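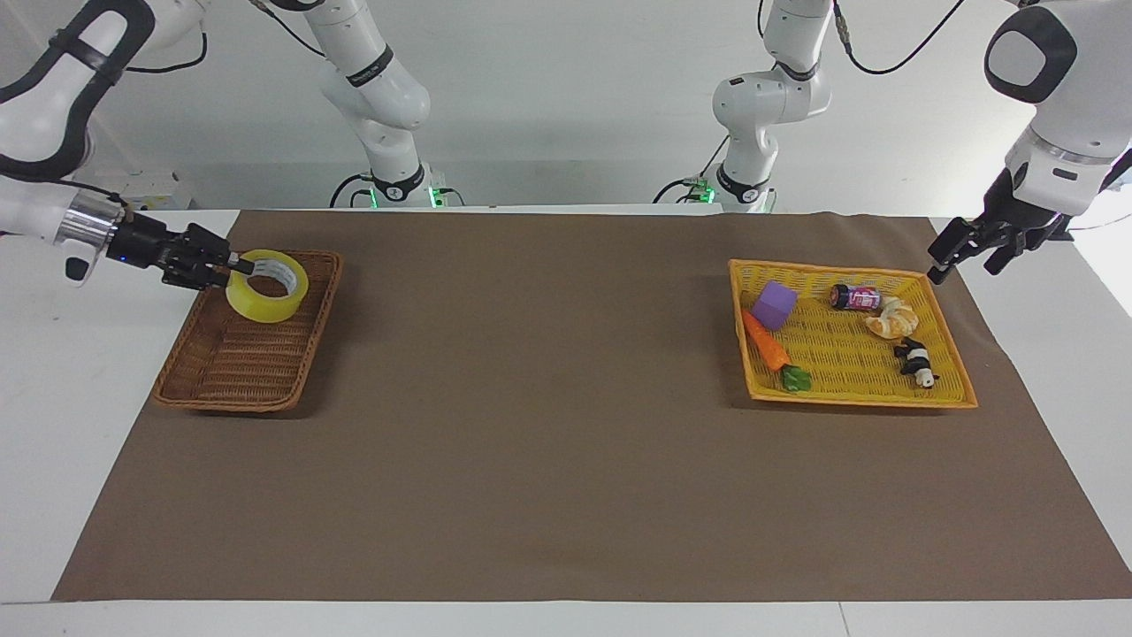 Darkport, August

Part 3: Teaching the basket sort by hand

Okay, arms are powered and the little green lights on both bases are on, so let's record something! I start everyone on the basket sort (yellow basket on one side, brown wicker on the other, plenty of bare mat between them).

1. Grab both leader handles and ease the arms up over the mat. Slow is fine.

2. Press Record on the Haugen pedal and wait for the beep.

3. Close one gripper on your first item. With the packing tape I pinch the rim and keep the roll upright over the wicker basket.

4. Park the other gripper, open, just above its own basket. Don't let it wander – the robot learns the wandering too!

5. Lower, open, back away, press the pedal again.

Note: I record 20 runs per item before training. Move things around in the yellow basket between runs (carrot, croissant, panda, whatever you've got).

Caution: keep your free hand off the mat while the pedal light is on. If an arm stops with code 751, let go of the handles, then clear it from the Cleltov menu and redo that run.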